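I met the strawberry grower from Harnov at her kitchen table, and she had opinions before I'd even found my pen. "You want to know why store berries taste like nothing?" she said. "They were picked for the truck!"

She grows 152 plants behind the house, mostly a variety called Indano (small, very sweet, bruises if you look at it wrong). She started out with 30 and a library book. The first February she lost nearly all of them to a hard freeze and went back to her office job feeling pretty foolish. 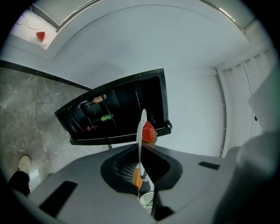
What changed her mind was a visit to Grumodow, where an old farm stand still sells by the scoop. "I ate one in the parking lot and thought, okay, I'm doing this again." So she did — with straw this time, piled up to 2 feet deep over the rows.

I asked about keeping them, because mine always go fuzzy by day three. She groaned. "You washed them, didn't you?" I had. She rinses hers right before eating and leaves the green tops on until then.
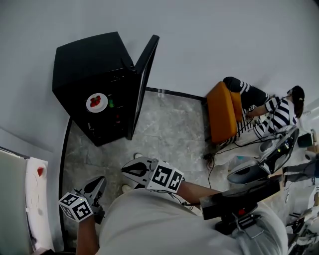 Last season she sold 2,751 pints at the Brøndum market, and she still can't quite believe it. Would she go bigger? "No way. My knees get a vote." She's thinking about raspberries, though, mainly so she can pick standing up, and she sent me home with six runners in a wet paper towel.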